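Speaker notes: Setting and clearing a table with mixed tableware
Kandmont housewares evening, Friday session
Speaker: Augustina Ametepe
Slides: Kekeli Amoah

Start when the doors close. Slide 1 is the title, leave it up while people find a seat.

Opening

Good evening. My name is Augustina Ametepe and I run the tableware side at Nollar, which rents dishes to small restaurants, church halls and people who have more guests than plates. I have been doing it for 14 years. Before that I washed dishes at the Acheampong tea room, and most of what I know about stacking I learned there, from breaking things.

Tonight is about mixed tableware. By that I mean a table where the pieces did not come out of one box. Most homes have this. A few bowls from one set, a cup somebody gave you, plates that used to be eight and are now five. I want to talk about how to make that look all right on a table, how to stack it, and how to get it back into the cupboard in one piece.

I will talk for 28 minutes and then take questions. Kekeli is on slides. If you can't hear me at the back, wave at Kekeli.

(Slide 2)

Why mixed sets are fine

When people rent from us they nearly always ask for everything to match. We can do that in plain white for up to 100 guests. But for a table of six at home I don't think it matters much, and I would not go out and buy a full set to fix it.

What matters is that the pieces have something in common. It can be the color of the glaze. It can be the rim. A dark or gray rim is the easiest one to work with, as it shows up in so many ranges from so many makers. Put a plain bowl with a dark rim next to a picture plate with a gray rim and people read them as belonging together. The picture in the middle of the plate can be anything.

(Pause here. Ask who has a plate at home they never use because it doesn't go with anything. Let two or three people answer. Don't let it run past a couple of minutes.)

The one thing I would keep an eye on is white. White is several colors. Some whites are cream, some are gray, and some are nearly blue. A cream plate beside a blue-white plate looks like it needs a wash. If you have both, put them at opposite ends of the table, or put a pale gray piece between them.

(Slide 3)

The cloth

Short section, don't linger.

A patterned cloth under white dishes is fine if the pattern is small and pale. Small squares are good. They also help you set straight, because you can line up the edge of a plate or a mat with a row. Large flowers fight with picture plates. If your plates have drawings on them, use the plain or checked cloth and save the flowers for the white set.

Iron the cloth the day before. Wipe-clean cloths should be rolled on a tube, never folded. We went through 18 of them in one season at Nollar before we changed how we stored them, and every one had gone at the fold line.

(Slide 4)

Building a place from the bottom

Now the stacking part. For soup or noodles the order I use is saucer, bowl, cup, spoon. The saucer goes on the bottom and should be clearly wider than the foot of the bowl, so there is room for a thumb on each side when you lift it. The bowl goes on the saucer. If you are carrying the lot out from the kitchen in one trip, the cup can stand in the bowl and the spoon goes in the cup.

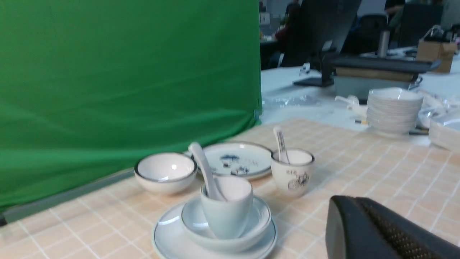
Can you leave the spoon standing in the cup once the table is set?

For a buffet or a help-yourself table, leave it there, and for a sit-down meal take it out and lay it on the right side of the bowl.

Back to carrying. Ceramic soup spoons are top-heavy when they stand up in something, more than a metal teaspoon is. In a tall cup they lean, and the handle ends up well above the rim. That handle is what your sleeve will catch. I turn the handle in toward the middle of the table before I put the stack down, so it hangs over the next plate and not over the edge where people walk by.

One stack in two hands. I have seen people carry one in each hand and I have done it myself, and I have the dustpan to show for it.

(Slide 5. Kekeli brings up the box with the demo pieces. Check beforehand that the felt circles are in it.)

Cups

Cups without handles are easy to store and a bit harder to serve. They go inside bowls, they go inside each other if the walls are sloped, and they take up less shelf. Hot drinks in them are a matter of taste. I fill them to three-quarters and tell people to hold the rim.

Cups with a drawing on one side should all face the same way when you set them out. It takes no time. I face the drawing toward the chair. My mother faced it toward the middle of the table so the guest across could see it. Either is fine.

Don't nest printed cups. The foot of the upper cup turns against the lower one and over time it leaves marks. If you have to nest them, put a felt circle in between. We cut ours from an old Flivetti piano cover that was going in the trash, and a pair of scissors and a jar lid to draw around is all you need.

(Hold up a felt circle. Pass a few around.)

(Slide 6)

Spare bowls and plates

Always bring out more bowls than you have people. Keep the spares off the main cloth, on a side table or at the far end, piled by size. Bowls with bowls, plates with plates. A mixed pile looks quicker but you will take it apart twice before the evening is over.

How high? My rule for bowls is that the top of the pile should not be higher than my elbow when I stand at the table. For plates I go by weight. If I have to brace to lift the pile, it is two piles.

When you pick up a bowl from the pile, hold the pile with the other hand. Bowls grip each other when they are damp and the second one will come up with the first and then let go.

(Slide 7)

Clearing

Clear in the reverse order. Spoons first, all of them, into one container with a cloth in the bottom. Ceramic spoons chip at the tip, and they chip against each other in the sink more than anywhere else. Then cups, then bowls, then plates and saucers.

Scrape before you stack. A bit of rice under a foot ring is enough to tip a pile.

Wash the spoons and cups by hand if the decoration sits on top of the glaze. To find out, run a fingernail across it. If you can feel the edge of the drawing, it is on top and the dishwasher will take it off sooner or later. If it feels smooth all the way over, it is probably under the glaze and you can relax.

Let everything air dry upside down on a rack or a towel, and then turn it right side up for a while before it goes in the cupboard. The foot ring on most bowls is not glazed and it holds water.

(Slide 8)

Storing

Heavy plates low, bowls at chest height, cups on top. Spoons lying flat in a drawer or a shallow tray.

Chipped pieces: I take them out of the stack the day I find them. A chipped rim scratches the piece above it. A small bowl with a chip does very well for salt by the stove or for keys by the door.

(If time is short, skip the next part and go to questions.)

Replacing pieces. If a range has been dropped by the maker, try to match the rim color and the width and forget about the rest. Bring a piece with you to the shop. Matching from memory does not work and matching from a phone screen is worse, as the whites come out wrong.

Questions

Kekeli has the microphone. Repeat each question so the back rows can hear it.

The demo pieces stay on the table until nine and people may handle them. We do this talk again in May, with a section on glassware. The sign-up sheet is by the door.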